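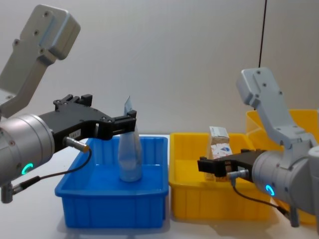 Fig. 1. Bottle in the blue bin, carton in the yellow.

Storage and Sorting for Small Stockrooms
Handout 2: Colored bins and what they can't do
Blair Lamont
Sillach evening program

Bring this handout to the next meeting, along with your own item list from Handout 1. If you haven't made the list, make it before you read past the first section. People who read about bins first tend to write lists that suit bins.

1. The claim

Most of you arrived having read the Canico booklet, or something a lot like it. The argument goes like this. Give every group of goods its own color. Put the bins side by side at working height. Anyone can then put a thing away without asking, and anyone can find it again without looking very hard. Errors drop and new staff learn the room in an afternoon.

I don't think this is nonsense. I do think it is three or four separate claims sold as one, and only the first has much behind it. A colored bin is easy to spot from across a room. Fine. Whether the right thing is in it is another matter, and the color has no say in that.

Notice too what the booklet chooses as its sample goods. There is always one of each kind, they are always clearly different, and every one of them fits. I could sort those with no bins at all.

2. What a color tells you

A color is a label with no words on it. It works when two conditions hold: there are few groups, and everybody who touches the bins already knows which group is which. Take away the second condition and a blue bin says "blue."

Look at Fig. 1 again and ask what the rule is. Is blue for liquids and yellow for dry goods? Is it bottles against boxes? Is one of them goods in and the other goods out? You can defend any of these from a bottle in one bin and a carton in another. You could also defend "whoever was there put it down where there was space," and in most stockrooms I've worked in, that would be my bet.

This matters for the class exercise. When I ask you to state your rule, I want a sentence a stranger could use on an item you haven't thought of yet. "Blue is bathroom" will not do. Is a bottle of drain cleaner bathroom? Is a nail brush? If two of you answer differently, you have a color and no rule.

3. Sorting by container, by contents, by use

There are three usual ways to split a mixed lot of small packaged goods. Each has its fans, and each of the fans will tell you theirs is the natural one.

By container. Bottles together, cartons together, tubes together. It is fast, since you only need to see the thing. It also packs well: upright bottles hold each other up, and cartons stack. The cost comes later. A customer never asks for a bottle. They ask for shampoo, and shampoo comes in bottles, tubes, bars and pouches, so you end up walking to four bins for one question.

By contents. All the cream together whatever it comes in. Better for finding. Slower for putting away, because somebody has to read the packaging, and it had better be packaging they can read. If you take stock from overseas suppliers, plan for text that half your staff can't follow. A sorting rule that depends on reading the front of the pack will quietly turn back into sorting by container the first time you get busy.

By use. Everything for one job in one place. This is the one the booklets love at the moment, and it's the one I trust least outside a home. "Use" changes with the user. At home you know who you are. In a stockroom you are guessing on behalf of strangers.

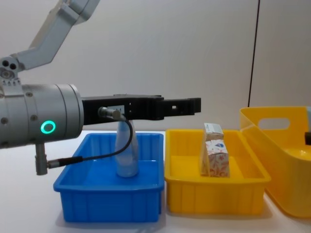 So which one? I am going to disappoint those of you who want a ruling. For put-away speed, container wins. For retrieval, contents wins, provided people can read the packs. If you can't say which of those two you spend more time on, go home and find out before you buy anything. A pencil tally taped by the shelf for one week will do it - no app needed, whatever the Canico people say in their last chapter.

4. The Tevero stockroom

Some of you asked for a case with numbers in it. Last October I helped with a check of the back room at Tevero, a small toiletries and household shop that had gone over to colored bins the spring before. The owner was very pleased with them. The room did look good.

We pulled 261 items and checked each against the shop's own written rule. 78 were in the wrong bin.

Before anyone gets excited, I don't have a figure from before the bins. The owner was sure it used to be far worse, and perhaps it was. I have no way to know, and neither does she. That is the first lesson of the case. If you want to be able to say that a change helped, check the room before you change it. You get one chance at that.

The second lesson is where the errors sat. They were not spread evenly. Plain bottles were mostly right. Boxed soap was mostly right. The wrong ones were things that could reasonably go two ways: tubes, refill pouches, gift sets, anything with a pump taped to the side. In other words the bins did well on the goods that were never a problem and badly on the ones that were.

The third lesson is duller. The shop carried 800 lines at the time and had four colors. No four-color rule will sort that many lines in a way people can hold in their heads. They needed words on the bins, and they had been told by a booklet that words were clutter.

5. The tube problem

I spend longer on tubes than students expect, so I'll write down why I bother.

A squeeze tube with a flat crimped end is awkward in an open bin. Stood upright it takes very little room but needs something on each side of it or it goes over. Laid flat it is stable and takes up floor, and the next person puts something on top of it. On its side in a bin of bottles it slides underneath and isn't found until the bin is emptied.

By container, it isn't a bottle and isn't a carton. By contents it might belong with either. Most rules are written by people looking at bottles and boxes, and the tube gets added at the end in brackets, if at all. When you test your own rule, test it on a tube first. If the rule hesitates, rewrite the rule. Don't write an exception; exceptions are where the Tevero errors were living.

The same goes for how you hand the thing over. If one person picks and another packs, a tube gets held at the top by one and lower down by the other, and for a moment each is waiting for the other to let go. Agree on who lets go first. It sounds fussy until you have cleaned conditioner out of a packing drawer.

6. The Kocsis layout

The Kocsis layout is the one with bins touching edge to edge in a straight line, no gaps, all at the front of the table. You'll see it recommended for small work surfaces. Points in its favor: you can reach everything without moving your feet, and a bin pushed against its neighbor doesn't wander.

Points against, which the write-ups leave out:

Touching bins share an edge, and items dropped near that edge land in either one. If you use it, put your two least alike groups next to each other so a wrong drop is obvious.

A tall item in the nearer bin hides what is behind it. This is true of any row you look at from one end, and most of us do stand at one end, because the door is there.

Shallow bins suit the layout and tall ones don't. Mixing heights in the same color is asking for trouble. People assume the same color means the same contents and stop checking the second bin.

I have used this layout and would use it again for a short job with few items. I wouldn't build a room on it.

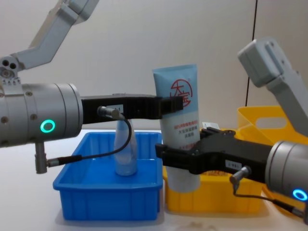

7. Exercise for next time

Work in pairs. Each pair needs two open bins of different colors and a mixed bag of packaged goods from home. Include at least one bottle, one small carton and one tube. Empty packs are fine if the caps are on.

Step 1. Before touching anything, each of you writes a one-sentence rule on your own. No talking.

Step 2. Swap rules. Sort the bag by your partner's sentence exactly as written. Where it doesn't tell you what to do, leave the item on the table and note it.

Step 3. Look at what is left on the table. Talk now. Rewrite one rule between you until the table is clear.

Step 4. Trade bags with another pair and try the new rule on their goods. Write down every item that made you stop, including the ones you got right in the end. A stop is a cost even when the answer is correct.

Step 5. Only now decide whether the colors helped. Try the whole thing again with both bins covered in plain paper and a word written on each. I would like an honest comparison, and "the colors were nicer to look at" is an acceptable finding as long as you don't call it anything else.

8. What to hand in

One page per pair, due 10th November. I want the first two rules as written, the final rule, the list of stops, and a short paragraph on the plain paper trial. Don't tidy up the first rules. I can tell, and the bad ones are more use to me than the good ones.

Photographs are welcome but won't be graded. A bin with three things in it looks organized whatever the rule was.

9. Questions left over from last time

Are lids worth it? For dust, yes. For sorting, I've yet to see it. A lid adds one action to every put-away, and tired people skip actions. You will find the item sitting on the lid.

Does ribbing on the sides make a bin stronger? Probably, a bit. The booklet gives it half a page and no test. Don't pay extra for it.

Should bottles always stand? If they have a cap you trust. Otherwise stand them anyway and buy better bottles.

How often should a room be rechecked? More often than you would like. Pull a handful of items from each bin once a month and check them against the written rule, and get someone other than the rule's author to do the pulling.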